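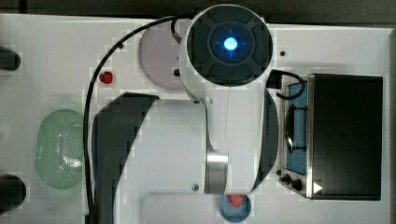
1/ Front-of-house notes from the Flukura show at Givach, for the people who asked about the low end. Long thread. Skip to 9 if you only want the monitor section.

2/ The room: rectangular, hard back wall, balcony on one side only. Capacity is fine for a five-piece. The problem is the stage, a hollow riser that rings when the kick drum is loud. The house crew knows. Rugs help above the problem range and do very little in it.

3/ System is a flown left/right pair with ground-stacked subs under the stage lip. I asked for the subs to be moved to a center cluster. The pit barrier doesn't leave enough depth, so they stayed left/right. This gives you a strong center line and a dip on each side as you walk across the floor.

4/ Partial fix: delayed the outer boxes to widen the coverage. The dip got shallower and moved toward the walls, where there are fewer people. You lose a little impact in the middle. I'll take that trade in this room every time.

5/ System high-pass on the mains at 30 Hz. Flukura run a synth bass patch that goes lower than that and the PA can't reproduce it anyway. It was only using up headroom. Ilse Dijkstra (bass, synth) heard the difference at soundcheck and asked for it back. We compared with and without from the floor. She agreed to leave the filter in.

6/ Kick: one mic inside, one at the port. Flipped polarity on the port mic, checked it, flipped it back. Gate on the inside mic only. Kristof Van Acker plays quieter in the verses than you'd expect from the record, so the threshold has to be set on the verse of the second song. If you set it on a line check hit, the gate eats half the set.

7/ Vocals: Roxana Bălan sings close to the mic and then steps back for the long notes. Slow compression on the channel, a second faster one on the vocal group. Light gain reduction on each. One compressor doing all of it sounded pinned down on "Iterel", where she goes from nearly speaking to full voice inside a bar.

8/ I kept reverb off the vocal until the doors opened. An empty Givach has plenty of its own and you end up judging two at once. With people in, a short plate and a quarter-note delay, muted between songs.

9/ Monitors. Four of them are on in-ears. Bart Van Leeuwen (guitar) is still on a wedge, and the wedge is loud. It was getting into the vocal mic whenever Roxana moved stage left. We rotated it and cut 3 dB in the upper mids. He didn't notice, or didn't mention it.

10/ Audience mics for the in-ears: two, at the stage corners, pointing out. Delay-align them or leave them low. Ours were low. Przemysław Jasińska mixed monitors from his own desk and rode them up after each song and down before the count-in.

11/ Level. House limit is 108 dB peak at the mix position, with a separate average that the venue logs. We stayed under both. The loudest passage was the end of "Kohlhase", where the two guitars and the synth all land in the same octave. I pull the synth back there and nobody in the band has objected so far.

12/ The set was 8 songs and then an encore that wasn't on the printed list. I had no scene saved for it. I recalled the scene from the opener, muted the sampler and mixed the rest by hand. The first verse has too much delay on the vocal. You can hear it on the board recording.

13/ About that recording: it's a stereo board mix plus the audience mics. The guitars are low in it. Bart's amp was covering the first few rows by itself, so there was less of him in the PA. Please don't judge the guitar balance from it.

14/ Several of you asked for the show file. It's built around that desk and that stage plot, so it won't load cleanly elsewhere. I can share the input list and the patch as text. Reply if you want it.

15/ Next one is in May, smaller room, no balcony, subs already in the center. Same mics, same patch. I'm replacing the DI on the synth. It picked up a buzz during changeover and a ground lift only took out part of it.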